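# Recipe Tester, Home Kitchen (part-time, remote)

Flesirer publishes weeknight recipes for household cooks. We are taking on testers for the next round of the Haworth collection, a set of one-pot soups, stews and braises written for four servings. Testing starts in May. The position is part-time, paid per completed test, and carried out in the tester's own kitchen.

## Scope of work

A tester receives a draft recipe, buys the ingredients, cooks the dish exactly as written and files a report. Drafts are released on Thursday. The report is due before the next release.

Each assignment covers 2 recipes. Every recipe is cooked twice by the same tester, on separate days. The first cook follows the draft without changes. The second follows the revised draft, which the recipe editor returns after reading the first report. If the editor makes no revisions, the second cook still takes place and is reported in full.

Testers do not develop recipes. Suggestions for different seasonings, sides or garnishes may be entered in the notes field, but the dish that is scored must be the dish in the draft. Substitutions are permitted only when an ingredient is unavailable at two stores, and the substitute must be recorded by name and weight.

## What a report contains

- Start and end time of prep, and start and end time of cooking, logged separately
- Weight of each main ingredient before and after trimming
- Burner setting at each change of heat
- Internal temperature of meat, poultry or fish at the point the draft calls it done
- Final yield by weight, and number of servings at the stated portion size
- Any step that had to be read more than once
- Scores for seasoning, texture and ease of preparation, on a scale of 1 to 5

Reports are entered in Binel, our web form. It runs in any current browser and saves partial entries. Free-text fields have a character limit, so short sentences are preferred. "Onions still firm at end of stated time, needed longer" is a usable comment. "Delicious" is not, although it may be entered in the household comments field, where other people at the table can be quoted.

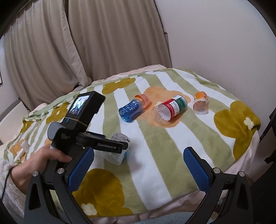 Photographs of the finished dish are not required. Where a draft gives a visual cue, such as "until the sauce coats the spoon," the report should state whether the cue appeared and at what time. A missing cue is treated as an error in the draft and has no effect on the tester's standing.

## Requirements

Applicants must have:

- A four-burner stove, gas or electric (induction testers are particularly needed for this round)
- An oven that holds a set temperature, checked against a separate oven thermometer
- A digital kitchen scale reading in grams
- An instant-read thermometer
- A heavy pot with a lid, large enough for four servings of soup
- Standard US measuring cups and spoons

We do not require professional kitchen experience. Applicants who have worked as line cooks are welcome, but should note that the recipes are written for home equipment and home knife skills. Prep times must reflect the tester's normal pace. Times that look too fast are sent back for confirmation.

Testers must be able to eat, or have someone in the household who can eat, dishes containing wheat, dairy, eggs, beans and poultry. Shellfish and pork are assigned only to testers who have opted in. Nuts can be excluded on request. Please list all allergies in the application, including those of other household members.

## Pay and expenses

Payment is $99 per completed recipe, covering both cooks and both reports. Groceries are reimbursed separately against itemized receipts. Pantry items such as salt, oil, flour and dried spices are reimbursed once per assignment, at the smallest package size sold. Equipment is not reimbursed.

Payment is released after the second report is accepted. A report is accepted when all required fields are complete. It is not held back for low scores or for a failed dish. If a dish fails so badly that it cannot be served, the tester should stop, record the step, and file the report as it stands.

Testers work as independent contractors. Drafts are confidential until publication and may not be posted, shared or cooked for paying guests.

## Selection

Selection has 3 stages. The first is the written application. The second is an unpaid questionnaire on equipment and shopping access, which takes less than an hour. The third is a paid trial using the Wulow lentil stew, an older recipe in which we have placed a number of deliberate faults. Applicants are scored on the completeness of the report, including faults found and the clarity of the wording.

## How to apply

Send one document containing:

1. Your stove type and oven type
2. A list of the equipment above that you own, with the capacity of your largest pot
3. The number of people you normally cook for
4. Allergies and foods you will not cook
5. A short account of a recipe that did not work as written, and the step where it went wrong

Use the application form on the Flesirer jobs page and select "Haworth testing" from the menu. Résumés are optional and cover letters are not read. All applicants receive a reply.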